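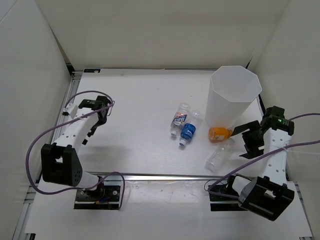 Four bottles, two robot arms and one tall white tub at the Cludska depot in Samamthorpe.

My job is sorting bottles, and I've been at it since I left school. When I started, I stood beside a moving belt all day and grabbed bottles with my own two hands. Clear ones, blue ones, squashed ones, sticky ones (so many sticky ones!). On a busy day our shed in Chisholm Street gets 2185 of them.

Now we're trying out robot arms. Each arm has a gripper at the end, with black fingers that open and close a bit like yours. Picking up a bottle sounds easy, doesn't it? You've done it since you were a baby. But a bottle lying on its side can roll, and a see-through one with no label is tricky for a computer to spot. Try finding a glass marble in a swimming pool and you'll know how it feels.

So what do the people do? Heaps! I used to bend and reach until my back ached. These days I check what the arms pick up, fix their mistakes and clean their fingers. I had to go back and learn new things too, which was a bit scary at my age - and pretty fun.

Some of my mates worry there'll be fewer sorting jobs one day. That's a fair worry, and we talk about it a lot at lunch.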